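# The Woman Who Sends Soup Back

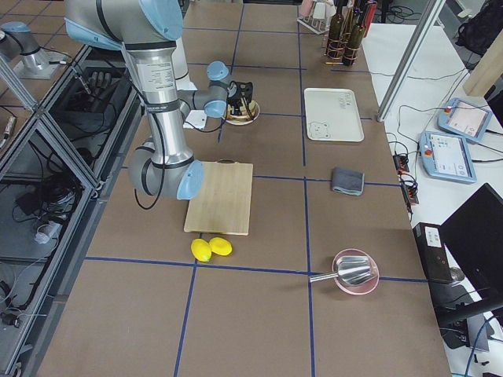 *A plate, a cutting board and a small square of paper.*

Apolline Leblanc has been paid to complain for 13 years, and she would like it known that the pay is poor. She inspects hotel and canteen kitchens for a small outfit called Cistero, writes up what she ate, and leaves by a side door when she can find one. Her reports run to four pages. Most of the managers who receive them read one.

We met in the bar of a hotel in Flesmont, where she had already moved tables twice.

"The first was under a vent," she said. "The second was near a man eating an egg."

She grew up above her aunt's lunch counter and learned early that customers lie. They say everything was lovely and then they don't come back. Her aunt kept a notebook of what was left on the plates, on the theory that leftovers had no manners. Leblanc still has it. The entry she likes best reads, in full, "Carrots again."

Her own method has hardly changed. She orders the dish the kitchen seems proudest of, then the dish it seems to have forgotten about. The second one tells her more. "Anyone can cook the thing on the sign," she said. "I want the vegetable plate. I want to see who was in charge of the vegetable plate, and whether he'd been told."

Soup is her specialty. She has sent back 76 bowls in her career, a figure she gave me without checking, and she regrets two of them. One was in a hospital cafeteria, where the cook came out to apologize and turned out to be lovely. She won't discuss the other.

I asked what most places get wrong.

"Salt, and the temperature of the plate. And parsley — I don't know who they think it's for."

What about the good ones? She thought for a while and looked at the egg man, who had moved on to toast. There was a canteen in a button factory, she said, with 90 seats and a lentil stew she drove back for on her own money. She gave it a high score and the management put up the price. The stew is now, in her words, "fine."

She doesn't cook at home. She has a pan, a gift, and a drawer of crackers. Friends have stopped inviting her to dinner, which she says is unfair, as she has never once put anything in writing.

A waiter brought the soup of the day, leek, and stood there a little longer than he needed to. Leblanc tasted it, put down the spoon and asked him how long he had worked there.

"Since January," he said.

"It's good," she told him. He didn't look as if he believed her.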